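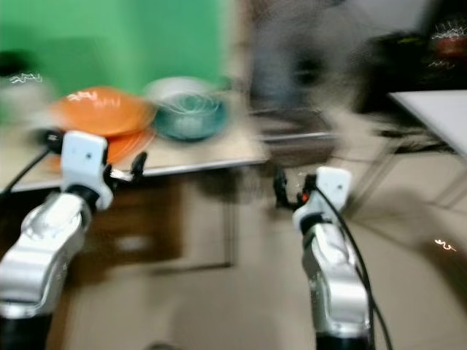 Zonidell residents' group asks the council to put its meetings back in the evening

Dec 17, 2019 — I'm writing this on behalf of the Asier Road Residents' Group, and I'll say up front that I've never written a press release before, so bear with me!

Back in the fall, Zonidell town council moved its public meetings from 7 p.m. to 11 in the morning. On a weekday. If you work a regular job, or you drive a school bus, or you're looking after a toddler, you can't go anymore. I used to go to nearly every one (yes, even the drainage ones) and I've missed them all under the new schedule.

So we got a petition going. We stood outside the Tadness Street post office for two chilly Saturdays with a folding table and a thermos, and we now have 373 signatures from people who live in town. We handed it to the town clerk this morning.

We're asking for the regular meeting to go back to 7 p.m., and for public comment to come before the budget items. Right now you can sit there 40 minutes before you get a turn at the microphone, and by then you've forgotten what made you mad in the first place.

The council says morning meetings save on overtime and on heating the building. Fair enough, and I'd like to see those numbers — they weren't in the packet when the change was voted through. We've asked for them in writing. If the savings are big, let's talk about it, maybe with every other meeting held at night. Plenty of us would be happy with that as a start.

The council takes up its new calendar in January, and we've asked for a spot on the agenda. Before then we're holding an open get-together in the back room of the Poojary Cafe, and everybody's welcome, including folks who like the morning meetings and want to tell us why. Coffee's on us.

Reporters can reach the group by leaving a message at the cafe counter. We'll call you back, most likely after work.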